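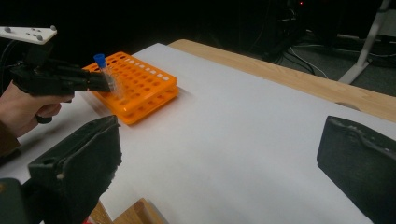 OK so a bunch of you asked how the going-back-to-school-by-bus thing went, and I have a cup of coffee and an empty evening, so here goes. Thread!

Background for the new people: I live in Prandham. The community college is in Lernell. There is no train. My car died in August and the quote to fix it was more than the car. Classes started anyway.

So I took the bus for the whole fall semester. I kept a tally on the inside cover of my notebook and the final number is 2,658 miles. I have never in my life stuck with a tally before. I want it on a T-shirt.

The route, if you ever need it: the Prandham bus leaves from the side of the post office, NOT the front, where the sign is. The sign is from some older schedule. I stood at the sign my first morning and watched my bus pull out from around the corner. Great start.

Then you ride to Sorkinport and change. The layover at Sorkinport is 20 minutes on paper. Sometimes it's four. Once it was an hour and ten and I read an entire chapter on unit conversions standing up.

Sorkinport station review: the benches are metal and slope forward a little, so you're always sort of sliding off. The vending machine takes quarters only. The bathroom is fine! The clock over the ticket window is fast, and all the regulars know it, and you can spot the first-timers by who starts running.

There's a bakery across the street called Moffat that opens at 6 a.m. and does an egg and cheese on a roll that got me through October. Get it with the hot sauce. Do not get the hot chocolate, it's the powder kind and they're stingy with it.

Moffat also has a punch card and you need 20 punches for a free breakfast. I got there the week before finals and the girl at the register rang a little bell. I was so happy I missed my connection. Well, almost. I banged on the door and he let me on.

"He" being Gregor Dalgleish, who drove the second leg most mornings, and who I'd nominate for mayor of any town he wanted. He keeps the heat at a normal human level. He calls out the stops in a real voice instead of letting the recording mumble them. When I told him I had a midterm he said "eat something" and that was the whole pep talk.

Things I thought would be hard: getting up at 4:50. Being older than everybody. Math.

Things that were hard: math, yes. But mostly the trip home. Going in you've got adrenaline and breakfast. Coming back in November it's pitch dark by the time you hit Sorkinport, your feet are cold, and you still have to make dinner for people who have opinions about dinner. 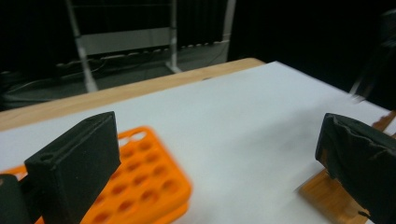

I cried on the bus a couple times, I'll admit it. Once over a quiz grade and once over a podcast about a dog. The second one was worse.

What helped was picking one thing for each leg. First leg, flash cards. Second leg, nothing, just looking out the window. Going home, first leg is texts and calls (quietly, I'm not a monster), second leg is music. Once I stopped trying to make every minute useful I got a lot more done.

Someone asked what I carried. Backpack, the regular kind, nothing on wheels. Notebook, the one fat textbook, a thermos, spare socks, a phone battery the size of a deck of cards, peanut butter crackers. A second pair of socks after the rain week. I'm serious about the socks.

Rent the textbook if you can, by the way. I bought my first one new like a sucker and it weighs as much as a cat. The other I got used, and the person before me had highlighted every single line on every single page up to chapter three and then nothing. I think about them a lot. Hope you're doing OK, chapter three person.

About being the oldest one in the room: I was ready to feel ridiculous, and I did for maybe a week. Then there was a group project and it came out that I'm the only one who answers email, and after that I was extremely popular.

Kids these days (I'm allowed to say it) are so nice?? One of them showed me how to do the practice problems in the app so it doesn't reset your score. One of them saves me the seat by the outlet. They did all think I was the instructor on day one, and I let it go on for a minute because it was fun.

Snow day story. The college closed at noon, the bus company did not say anything at all, and five of us stood at the Lernell stop for most of an hour swapping guesses. A woman with a cello case had a whole theory. The bus came, we all cheered, and it took two and a half hours to get to Sorkinport. Somebody passed around a bag of clementines.

I know some of you are going to say "just move closer." I looked! Rent in Lernell is wild, my kids like their school, and my mom is two streets over. The bus it is — for spring, too.

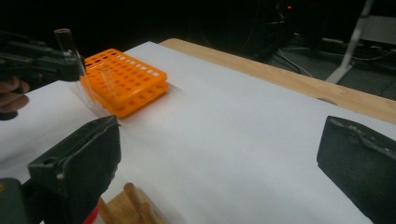

Test tube at the orange rack

Money stuff, because that's what I wanted to know before I started and couldn't find. The student pass is way cheaper than paying by the ride, but you have to buy it in person at the Lernell office, with your class schedule printed out on paper. They will not look at it on your phone. The library will print it for you.

Also ask financial aid about travel money. There's a form. It isn't on the website with the other forms, you have to ask for it at the desk, and mine took three weeks to come through, but it covered October and November.

And if you get carsick reading (I do), sit up front on the right side, hold the cards up at eye level, and stop the second you feel funny. Ginger chews work OK. Watching videos is a hard no for me, I tried it once outside Prandham and had to put my head between my knees.

Grades: I passed everything. An A-minus, a B, and a C-plus in math that I'm prouder of than the A-minus. My son put the C-plus on the fridge. He said fair is fair.

Spring schedule is posted and I have one class that ends at 7:40, and the last bus is 7:55, and it's a nine-minute walk if I don't stop to talk to anyone. Pray for me. I talk to everyone.

If you ride the Sorkinport line in the mornings, I'm the one in the green hat with the crackers. Come say hi! Unless it's the second leg. Then just wave.

OK, coffee's gone. Replies are open, ask me anything about bus passes or socks.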